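Research > Early Learning > Working Papers > Table Materials and Naming

Shares 185 | Comments 3

4. Materials and table layout

4.1 Selection of items

The naming task was carried out at ordinary tables using items of the kind found in early learning centres and family homes. Items were drawn from the Thibodeau collection, a lending stock of toys, pretend food and plain shapes kept at the Jalta centre. The collection was chosen for its mix of old and new pieces. Many have lost their packaging, and staff refer to them by whatever name the children at the centre have settled on.

Items were sorted into 6 groups: pretend fruit, pretend vegetables, plain rods and cylinders, flat blocks, framed boards and trays, and picture cards. An item was admitted to the study if it could be lifted with one hand, had no sharp edge and carried no written name. Items with a printed animal or face were kept, as such pictures are common on children's tableware and boards and it was of interest whether they would draw attention away from the items placed near them.

4.2 The table

All layouts were prepared on pale surfaces. Earlier work within the Telutis project had used a patterned cloth, which several families found distracting. A plain surface also meant that pale items had little to set them apart except their outline and their shadow. Staff were asked to leave each table in normal use between visits and to avoid arranging items in rows. Some items therefore rested against or on top of one another, and trays often held a single piece.

Lighting was left as it was in the room. Blinds were opened or closed to suit the families – no record was kept of their position, and this is a limit of the present work.

4.3 Participants and visits

A total of 200 families were invited and 185 completed the task. Visits took place in the morning, with a smaller number on Wednesday afternoons. Each child sat beside a parent or carer and was asked to say what was on the table, in any order and in any words. Adults were asked to hold back their own names for the items until the child had finished. Made-up words were accepted and written down as spoken.

4.4 Pale items

Items in strong colours were named quickly and with little disagreement between child and adult. Pretend bananas gave no difficulty even where the colour leaned towards green. The pale items behaved differently. A long white rod was called a stick, a candle, a pipe and a piece of chalk, and adults were as divided as the children. A white tapered item drew the names of vegetables, mainly carrot and radish, though some children named it by its point alone.

Two features seemed to help. The first was a dark neighbour: a pale item lying against something black was mentioned earlier in the visit than one lying alone. The second was a change in width along the item's length, which appeared to suggest something grown. Rods of even width were more often given the name of a tool.

Framed boards and trays were used by many children as landmarks. Items were described as being in, near or beside them, and this was so whether or not the surface carried a picture. Where a cartoon animal was present, younger children tended to name it before anything else, and a few declined to move on until it had been given a name of its own. Naming times for the remaining items were adjusted using the Plidovus scoring sheet, which discounts pauses of this kind.

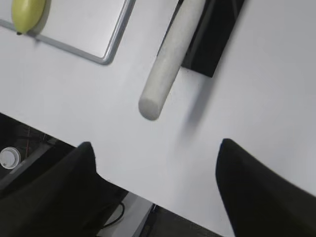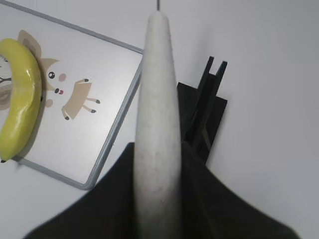
Figure 5. Pale items and metal-edged pieces. First: a long white rod on a white tabletop, with a flat black rectangular item partly beneath it. Second: a pale tapered item and a white framed board printed with a cartoon animal.

Is a pale item harder for a young child to name than a brightly coloured one?

In most cases it is, although shape matters a great deal. A pale item with a clear and familiar outline was named nearly as readily as a coloured one, while a plain rod produced many different names in any setting.

Comments (3)

We have the same trouble with white blocks on our white play table. Put down a dark placemat and they get used again.

Would like to see this repeated with older children. My eight-year-old would call everything a candle.

Is the scoring sheet available for centres to use? The link in section 2 goes to a blank page.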